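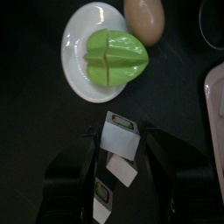
Toy star fruit on a plate at Lidbridge's Uston test bench, with the gripper open.

Lidbridge Pauses Table-Setting Arm After Grip Fault

USTON — Lidbridge has halted trials of its Gautam table-setting arm after a fault on Sunday made it close at full force on a toy egg. The egg is fine. The arm has been switched off.

A force limit set at 10 newtons was read by the controller as 100. No one was hurt, and the safety stop worked when staff pressed it, a little later than they would have liked.

"We asked for gentle and it heard otherwise," said Neelam Solanki, head of testing. "I'd sooner apologize to a plastic egg."

All units stay off until the fix passes 1000 grips. Trials resume in February at the earliest.

Press contact: Kristine Abella, Lidbridge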